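A Morning at the Robot Workshop

Every March, the Ninderier workshop opens its doors to schools for one day. Children can walk round, ask questions and watch robot arms doing their jobs. This page is for anyone who is going on a visit, and for anyone who would like to go but can't.

What is a robot arm?

A robot arm is a machine that can reach, turn, pick things up and put them down. It is fixed to one place, such as a table, a wall or a frame above the table. It does not walk about. Most of the robots that work in factories are arms of one sort or another.

Your own arm has a shoulder, an elbow and a wrist. A robot arm has joints too. Inside each joint is a motor, and the motor turns that part of the arm. When several motors turn together, the arm can get to a place in front of it, or below it, or off to one side.

Cables carry electricity to the motors. They also carry messages. Some messages go from the computer to the arm and say where to move. Others come back from the arm and say where it is now.

What is a gripper?

The gripper is the part at the end of the arm that takes hold of things. People have five fingers on each hand. Many grippers have two. They move apart to open and come together to close.

Try this at home. Put a pair of socks on the table. Now pick it up using only your thumb and one finger. That was easy. Now try a pencil, then a coin, then a grape. You will notice that you do something a little different each time. With the coin you may have slid it to the edge of the table first. With the grape you held on more gently.

You did those things without thinking. A robot has to be taught them, or programmed to do them.

What happens on the visit?

The group comes in at 10 and hangs up coats. Juwita Pillai gives a short talk about safety. There are yellow lines on the floor, and visitors stay behind them when an arm is switched on. A robot arm can be strong and it may not know that you are there. There is a big red button at every table. Pressing it stops the arm straight away. The people who work there press it if anything looks wrong, and one child in each group gets to press it during the talk to see what it does.

After that there are 4 tables to visit.

At the first table you can look at an arm that has been taken apart. The motors are laid out on a cloth and you can pick them up. They are heavier than they look.

At the second table there is a gripper that is not joined to anything. You work it with a handle, like the litter pickers that people use in parks. Aisyah Ginting hands out things to lift. Last year she had a sponge, a spoon, a toy car and a ball of wool. Most children found the spoon hardest. It lies flat, and the fingers have nothing to get round.

At the third table you tell a person what to do as if that person were a robot. Aiman Kwok sits with his eyes shut and does exactly what you say and nothing more. If you say "pick up the cup", he asks where the cup is. If you say "move your hand forward", he keeps moving it until you say "stop". It usually takes a group a long time to get him to put a lid on a box.

At the fourth table the arm, which everyone there calls Evetti, is working. It reaches into containers and takes hold of what is inside.

Why is a basket difficult?

Picking something up from a flat table is one job. Picking it up from inside a basket is another, because a basket has sides. The arm has to come down from above. If it comes down too far to the left or right, it will bump the rim. If it does not go low enough, the fingers will close on air or pinch only the top of the thing.

There is also the question of seeing. Many robots use cameras to find out where things are. The side of a basket can hide part of what is in it. You have the same problem when you look into a deep bag, but you can lean over or feel about with your hand. A camera that is fixed in one place can't lean over.

Soft things bring a problem of their own. When you squeeze a wooden block, it stays the same shape. When you squeeze something soft, it changes shape between your fingers. The robot has to close its fingers enough to hold on without squashing the thing flat.

How does the robot learn?

There are different ways. In one of them, a person writes a list of instructions and the robot follows the list. This works well if everything is always in the same place. A machine that puts lids on jars can work like that all day.

In another way, a person guides the arm through the job again and again while a computer keeps a record. The basket is moved a little each time. The thing inside is turned round or swapped for something else. Later, the computer uses all those records to work out how to do the job in a new place.

Cempaka Pattinasarany looks after the records at the workshop. She says that for one small job they collected 128 goes, and for a harder one they needed 500. Some of the goes were failures. Those are kept as well, with a note to say what went wrong.

Questions children have asked

Does it get tired?
No. The motors can get warm, though, and parts wear out. The arms at the workshop are checked every Friday.

Can it feel things?
Not in the way you can. Some grippers have sensors that measure how hard they are pressing. Others can only tell how far apart their fingers are.

Does it know what it is picking up?
That depends on the robot. Some are told the name of each thing. Some only know that there is something there and how wide it is.

What happens if it drops something?
It can try again, if it has been set up to notice. If it hasn't, it may carry on as though it were still holding the thing. Children tend to like it when this happens.

Could it tidy my bedroom?
Not yet. Your bedroom has hundreds of things in it and they are all in different places. Retno Saragih, who runs the fourth table, gets this question from every group, and a good many teachers ask it too.

Some words to know

Joint: a place where the arm can bend or turn.
Motor: a machine that uses electricity to make something move.
Gripper: the part that takes hold of things.
Sensor: a part that measures something, such as light, distance or how hard the gripper is pressing.
Program: a set of instructions for a computer or a robot.

If you are coming on a visit

Wear shoes that cover your toes. Tie back long hair. Bring a pencil, as there is a sheet to fill in at each table. Packed lunches are eaten in the Deltora room upstairs, where there are sinks for washing hands. You may draw the robots, and there is a wall by the stairs where drawings can be pinned up before you go home. 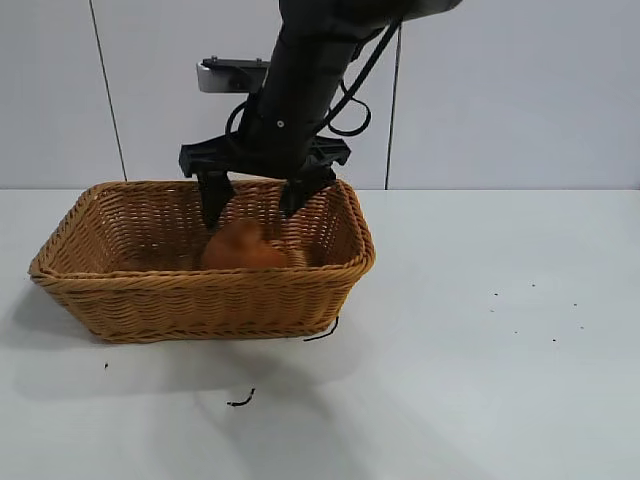

Drawings that are left on the wall stay there until the next open day, so put your first name and the name of your school on the back if you would like yours posted to you afterwards.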